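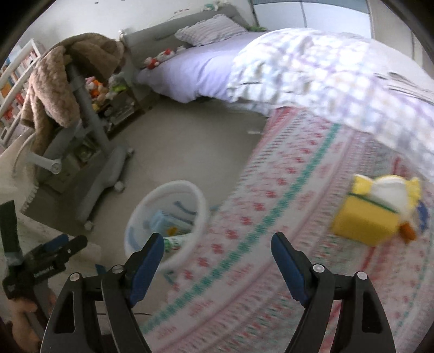
4 min read · 400 words

Figure 3. Bedroom floor in the Brokevley homes, with a patterned rug, a basket and a duck-shaped tissue box.

3.2 Floor storage in bedrooms

Bedrooms held fewer storage units than living rooms, but more of their small items were kept at floor level. Of the 773 items logged in the bedroom inventories, 34 percent were recorded on the floor or on something laid over it, such as a rug or mat. We treat the rug as a storage surface in its own right. Godden's earlier coding scheme put rugs under "floor covering" and did not record what was on them, which makes direct comparison with our counts difficult.

Figure 3 is typical of the rooms we coded as mixed use. The rug has a pale ground with small red motifs and a teal-green band, and a yellow tissue box in the form of a plush duck rests on it. There is also a basket in the room. Under our rules the tissue box is a container on a floor surface. Its contents count as consumables, and the box itself counts as a decorative object, so it appears twice in Table 2. Coutinho counts such objects once, by main function. We kept the double entry for novelty containers only.

Patterned rugs raised a practical problem. Coders working from pictures missed small items more often on busy patterns than on plain ones, and red or pink items were missed most. Washington Barros recoded all rooms with a patterned rug in October, and his counts are used here wherever the two sets differ. Items with a strong shape of their own, including character tissue boxes and soft toys, were rarely missed in either round.

Baskets were coded as open storage regardless of what they held. Residents gave them very different uses in the interviews: clean clothes, toys, spare bedding, things waiting to go to another room. The Drurnero checklist asks for a single use per basket, and several residents could not give one. We added a "no fixed use" option after the pilot.

Floor items near the bed were also asked about separately. Most residents described these as things they reached for at night or on waking, and few regarded them as untidy. The same kinds of items near the door were more often described as out of place. Distance from the bed is taken up again in Section 3.4.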